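自制手持夹爪的几条土办法，外加几句泼冷水的话

阅读 2,000　收藏 300　评论 2　转发 2

先说立场：我不太信“在家也能做机器人”这种标题。看了太多视频，片头夹鸡蛋，片尾夹葡萄，中间掉了多少次从来不剪进去。可我还是跟着做了，从九月做到现在，地点是Gillside共享工坊靠里那张桌子。下面是攒下来的经验，有用的拿走，没用的跳过。

一、指头别急着做花样

网上图纸里的夹爪指头，有镂空的，有仿鱼鳍的，还有带弹簧片的。我的建议是先做方块。方块好量、好夹、好打磨，坏了重做也不心疼。等你弄清楚自己到底要夹什么，再谈形状。我第一版照着一份叫Vito的图纸做，弧面很漂亮，装上去一合拢，两个指尖对不齐，中间能塞进一张折了几折的纸。图纸的作者说是我打印机的问题。也许是吧，反正换成方块以后就没这毛病。

对齐的土办法：两指之间夹一张复写纸和一张白纸，轻轻合一下，看印子。印子只有半边，就是歪了，松螺丝，垫一层薄铝箔，再来。比拿卡尺量来量去省事。

二、防滑面：贵的未必好

摩擦垫我试过硅胶片、砂纸、自行车内胎、厨房抽屉里那种网格防滑垫。砂纸最抓，也最伤东西，夹过的木块全是白印。硅胶刚装上很好，沾了灰就打滑，得拿湿布擦，擦完还要等它干。内胎有味道，工坊里有人抗议。抽屉垫最便宜，剪一块包上去，边上缝两针或者用布基胶带压住，旧了就换。

别用双面胶直接粘在指面上。夹得一用力，垫子会横着跑。要粘就先用酒精擦一遍，胶上完压一夜。卖家说“即贴即用”，听听就好。

三、先练软的、圆的、不值钱的

很多教程叫你从方木块开始，说容易成功。容易成功的东西测不出毛病。我更愿意用带弧面的玩意儿，圈、球、鼓肚子的瓶子都行，夹偏一点它就转，夹歪一点它就溜，问题马上露出来。去旧货摊翻翻儿童玩具那一筐，块头合适，摔了也无所谓。 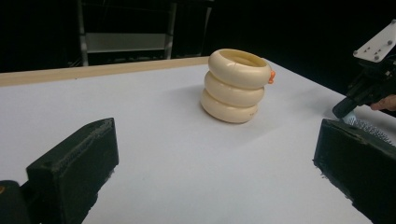 至于桌面，浅色有浅色的麻烦。靠镜头认东西的话，浅色物件放在浅色台面上，边缘容易糊成一片，软件那边给出的位置会来回跳。我的做法是垫一张灰卡纸，或者把灯挪到侧面，让东西拖出一点影子。灯不要正对台面，反光一块一块的，看着亮堂，其实最难处理。

四、手持的也要讲分量

手持夹爪的好处是不用电机也能先玩起来，手感对不对，自己一握就知道。坏处是累。视频里的人握几分钟，你在工坊里要握一下午。配重别堆在前端，安装板能薄就薄，螺丝够用就行。我原来在前头装了一块铁板，图它结实，练完手腕酸得连茶杯都不想端。

握把缠网球拍的吸汗带，从下往上缠，收口压在虎口够不着的地方。不要用热缩管，滑。

要是两只手各拿一把，先把桌上清开，再想好哪只手扶、哪只手动。新手（也包括我）总爱两只手一起使劲，东西夹在中间被拧来拧去。扶的那只手合拢以后就别动了，念叨着“别动”也行，不丢人。

五、线和螺丝

会松的螺丝一定会松在最不方便的位置。关节处点一小滴中强度螺丝胶，安装板上的不要点，那里你还要拆很多次。拆下来的螺丝放磁盘里，别放桌上，浅色桌面看得见，地上可看不见。

线要留余量。把夹爪开到最大、转到最偏，再量长度，在这个基础上多留一个拳头。扎带不要勒死，用魔术贴的。

六、关于那些套件

Iltotard的套件有人问过我几次。我借来拆过，说明书印得不错，零件袋也分得清楚，但出厂的握把偏细，手大的人握着要抽筋。值不值看你：愿意花钱买时间，可以；想学东西，还是自己锯自己磨。Malinowski那套我没用过，不评价，只提醒一句，宣传页上的“全自动整理家务”几个字，请按字面意思打个对折，再对折。

我自己做到现在，能稳稳当当夹起来的东西有一小篮子。离整理家务还差得远，袜子尤其不行，软塌塌的，夹哪儿都不对。谁有夹袜子的好办法，写在评论里，别发视频链接，告诉我指头是什么形状、垫的什么料就够了。

评论（2）

Darlene Beaulieu：复写纸那招我试了，印子果然只有半边，垫了铝箔好多了。吸汗带我觉得还是太厚，换成棉布条更舒服。

工坊夜班：袜子先卷起来再夹。我知道你要说这是作弊。

点赞　分享　收藏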